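Progress report to the Halvorsen fund, November
Project: Dudedell soft fingers for two-arm work
Prepared by the Kellon workshop

In this period we continued the work on the foam fingers. The second arm is mounted and both arms now carry the same type of finger. In the last report we wrote that the first fingers were too stiff at the tip. We changed the mold, and the new ones have deeper pockets and bend more easily.

Each pair was closed 453 times on a test block. After this we looked at the foam for cracks. Two fingers from the first batch had small cracks near the root and we took them out of use. The supplier, Vastivo, sent 20 new ones without extra cost, but the delivery came later than planned, so the long test of 2,000 cycles is moved to the next period.

We also started the alignment check, in which the grippers are brought tip to tip with the fingers closed. It is done by hand for now and takes more time than we would like. 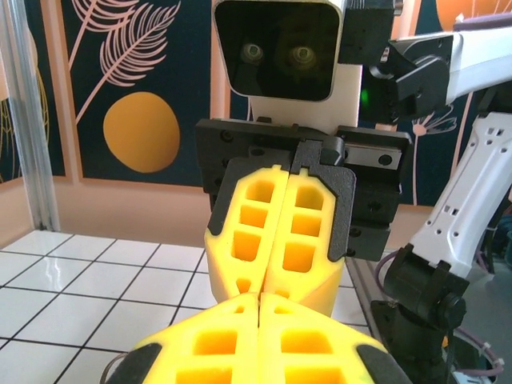

Figure 1. The two grippers facing each other, yellow foam fingers closed.

Spending is inside the plan, with 200 dollars left in the line for small parts. We ask to keep this sum for spare edge strips. The next report will include the results of the long test and a first version of the alignment procedure.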